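Oltholm Technical College
Introduction to Service Automation
Unit 8: Household Chores and the Limits of Current Machines

A pillow in its case, held at the seam by two hands, is the working case for this unit. 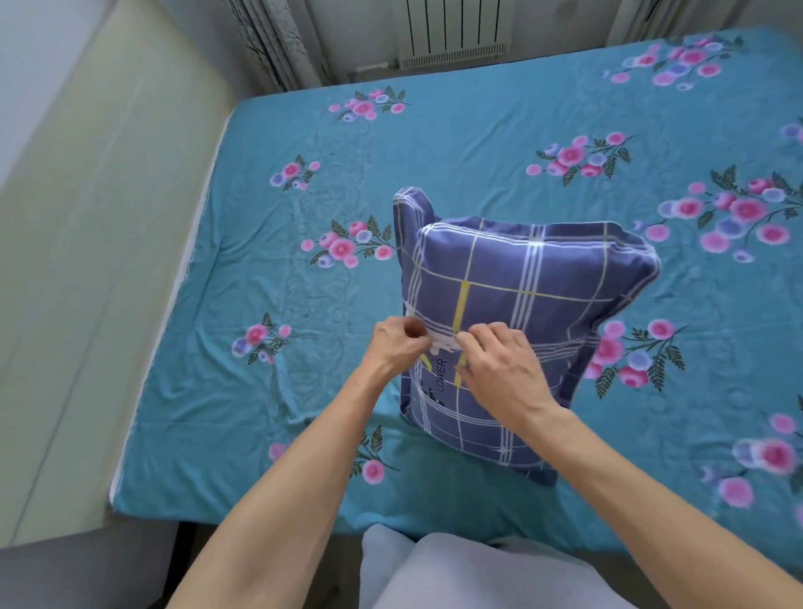
8.1 Why bedding is difficult

Rigid parts keep their shape when gripped. A pillowcase does not. It folds, slips and hides its own edges, and the pillow inside shifts as the cloth is pulled. A person corrects for this by touch – often without looking. Most machines must stop, look again and plan a new grasp.

8.2 State of the work

The Sillik trials gave a two-armed machine 30 attempts at fitting a pillowcase. It completed 20. Failures fell into two groups: the gripper closed on both layers of cloth, or it lost the edge during the pull. The Drerkberg laundry line performs better, but it handles flat sheets of one size only.

Students should note that neither result was obtained in an occupied bedroom. Printed fabrics, as on the bed shown, can also make edges harder for a vision system to find.

8.3 Preparation for the February seminar

Read Tzavaras report, sections 2 and 4.
Select one chore and divide it into separate hand actions.
Mark each action that depends on touch.
Submit 2 pages in writing before the seminar. Late work is accepted only with prior approval.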